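The third volume of the Pradcombe cycle runs 184 pages, less than half the first. Its author, who publishes as Hedberg, says the cut was made at the outline stage.

"I had 70 scenes on cards and dropped every one that repeated a setting," Hedberg said. "The draft took from April to the end of winter."

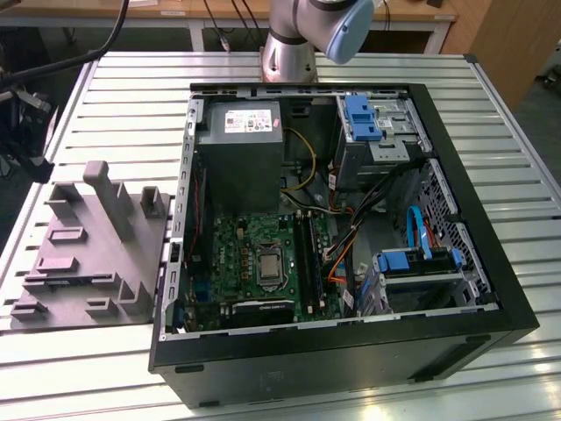 Aoun, which issues the series in paperback, was less certain. The publisher's view, given by email, was that readers of long fantasy expect a map, a glossary and at least 300 pages, and that the glossary should have stayed.

Hedberg keeps the glossary in a separate file of 223 entries.

"It fixes spelling and dates. A reader who needs it to follow chapter two has been given a bad chapter two."

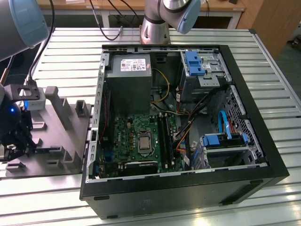 "The fourth book returns to the river towns," Hedberg said. "It has one narrator and no prologue."

Shares 223 | Comments 2

Bralow reader: Please put the glossary online.

Wednesday Shelf: Book two was too long. Glad of this.

Contact | Copyright Bralow Book Pages | Back to top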